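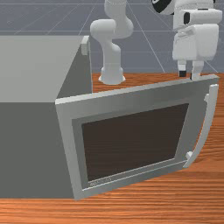 # Chapter 6: Heating Food Without a Flame

Most methods of cooking work from the outside in. A pan passes heat to the surface of the food, and the heat then travels slowly towards the middle. By the end of this chapter you should be able to describe how microwave heating differs from this, explain why food heats unevenly, and work out a safe standing time for a simple dish.

Before you start, look back at your notes on conduction and convection from Chapter 4. You will need both terms.

## 6.1 Water and energy

Microwaves are a form of radiation, like light and radio waves. They pass through glass, paper and most plastics with little effect. Water takes them in well, and fats and sugars do so to a lesser degree. As the food takes in energy its molecules move faster, and the temperature rises.

Microwaves only reach a few centimetres into most foods. The centre of a thick piece of meat is still heated mainly by conduction from the layers around it. A dish of soup can be stirred, so convection and mixing help as well. 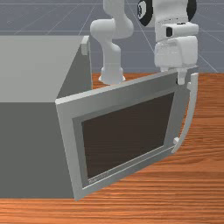 *Figure 6.1 A box-shaped oven with its door open. Note the dark window set inside the door frame.*

The walls of the cooking space are metal and reflect the waves back inside. A metal mesh in the door does the same job. Its holes are far too small for the waves to pass through, but light gets out easily and the cook can see the food.

## 6.2 Hot spots and cold spots

Reflected waves meet and overlap. In some places they add together and in others they cancel out. Food left still in the oven will therefore have hot and cold patches.

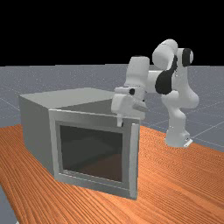

The turntable was introduced to deal with this. In the Clernlow school kitchen trial, a tray of mashed potato was heated for six minutes without turning. The edges reached almost 100 °C and the middle only 29 °C. A second tray, turned and stirred once, was much more even.

## 6.3 Placing the oven

A microwave oven needs air around it. The vents must be kept clear, and nothing should be stored on the lid of the casing. Doors also need space. The one in the last picture on this page opens out over the wooden tabletop towards the front, so a dish left there would be in the way. Allow for this when you draw your kitchen plan in Activity 6B.
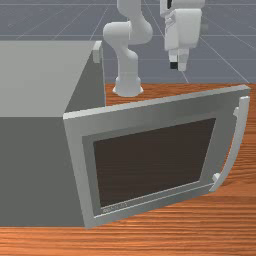
Standing time is part of the cooking. When the oven stops, heat goes on moving from the hotter parts of the food to the cooler ones, and a covered dish loses less of it to the air. Set the dish down on a heatproof mat while it stands. On a wooden surface like the one under this oven, put the mat out before opening the door. Then check the centre with a clean probe.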